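Collecting Two-Handed Cloth Demonstrations: A Working Guide

Posted 14/11/2019 in Tutorials

This page covers how we record cloth-handling examples on a two-arm station. It assumes your arms are mounted, your hands are calibrated, and your teleoperation link works. If you are still setting those up, read the Nivow station guide first and come back.

The task used throughout is a simple one: pick up a small cloth item by its two top corners and lift it. The same routine works for folding and hanging with small changes, noted near the end.

What you need

A two-arm station with fingered hands
A chest-height camera, fixed so it can't drift during a session
A table with a plain or lightly patterned cover
One cloth item per batch, plus a spare
The Flutov recorder, or whatever you use to save joint positions and video together

Step 1: Set the table

Pull the cover tight before you start. A wrinkle in the cover catches the fingertips and drags along with the cloth, and you will end up with examples in which the hand is fighting the table. We tape the cover on the underside.

Leave a few household objects toward the back. A policy trained only on a clear table tends to do badly the first time it sees a cluttered one. Move these objects between batches, not between takes, and keep them out of the path of the wrists.

Step 2: Place the cloth

Lay the item flat with the top edge facing away from the hands' resting position. Smooth it once with your palm and stop there. Small differences from take to take are useful, so don't line it up against a mark. Turn it a few degrees left or right every so often, and shift it toward one side for part of the batch.

Pick an item that stands out from the table cover. Our first Fiore batch used a pale towel on a pale cover, and we threw out most of it after the corner labels came back wrong.

Step 3: Start recording, then wait

Start the recorder with both hands open and still. Hold for 2 seconds. This gives you a clean starting pose and makes trimming much easier later.

Step 4: Go for the corners

Bring both hands in at the same time. Come down from above with the fingers curled and the thumb low, so that the thumb can get under the edge while the fingers close on top. If one hand arrives first, have it wait above its corner. Closing one hand early pulls the cloth sideways and the other corner moves away from you.

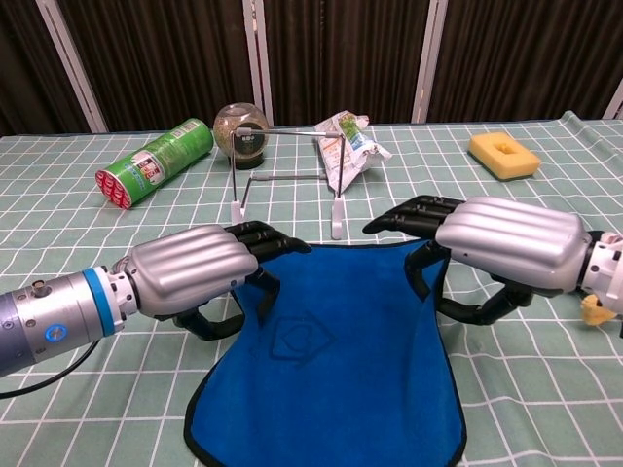 Both hands at the upper corners of the blue cloth, with the corners raised slightly.

Lift the corners a little and pause. You are checking two things: that each hand has fabric in it, and that the top edge is fairly level. If a corner has slipped, open that hand, back off, and try again within the same take. Keep these recoveries. They are worth having in the set as long as you mark them.

Step 5: Finish the take

Raise the cloth at an even speed, hold it, then lower it and open both hands. Return to the starting pose before you stop the recorder. Takes that end with the hands still closed have to be trimmed by hand.

Step 6: Label right away

Label each take before starting the next one. We use three labels: clean, recovered, and failed. Failed takes go in their own folder and are not deleted. For the Nutiden set we recorded 197 takes of this task, and 51 of those were marked recovered.

How long to go

Stop at 70 takes per operator per day. Past that point our operators got faster and sloppier, and the motions started to look alike. Swap operators if you want more in one day.

Common problems

Fingers close on the table cover: your approach is too low. Raise the end of the approach and let the thumb do the reaching.

One arm lags the other: check the link before you blame the operator. Restarting the Flutov recorder clears it most of the time.

Video and joint data don't match: throw out the take. We tried shifting them back into line in September and the results were never good enough to train on.

Changes for other tasks

For folding, keep steps 1 through 4 and carry the top corners toward the bottom hem before opening the hands. For hanging, put the rack in place before the batch starts and leave it there. Record the approach to the rack slowly, and add a second still pause just before release.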